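Gripper Restart Checklist – Lulen cell, after Monday's drop
Checked by: Gizella Hajdu
Second signature: Győző Bognár

1. E-stop reachable from both sides. PASS. The stool has been moved. Please leave it moved.

2. Guard interlock cuts motion. PASS on the second try. First try, the door was open and the arm carried on with its day. Connector reseated.

3. Air line holds pressure for 25 minutes. FAIL. Hissing at the elbow fitting. Tape is not a repair, whatever colour it is.

4. Jaws stay shut on power loss. FAIL. This is the fault that dropped the part. New valve ordered from Stokania.

5. Fault log cleared and saved. SAVED, NOT CLEARED. 1,113 entries, mostly the same one.

6. Approach path rerun in simulation.
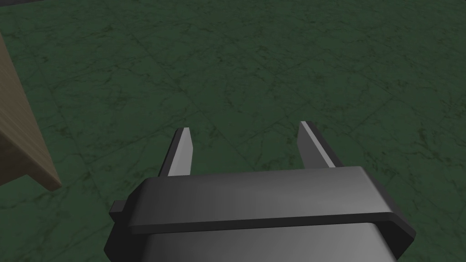 Item 6 is a PASS for the path only, as the model knows nothing about our valve. Start the next run from the open-jaw pose, with nothing between the fingers, and keep the left finger clear of the wooden edge. The green marble floor stays – Győző likes it.

7. Cleared for production. NO. See 3 and 4.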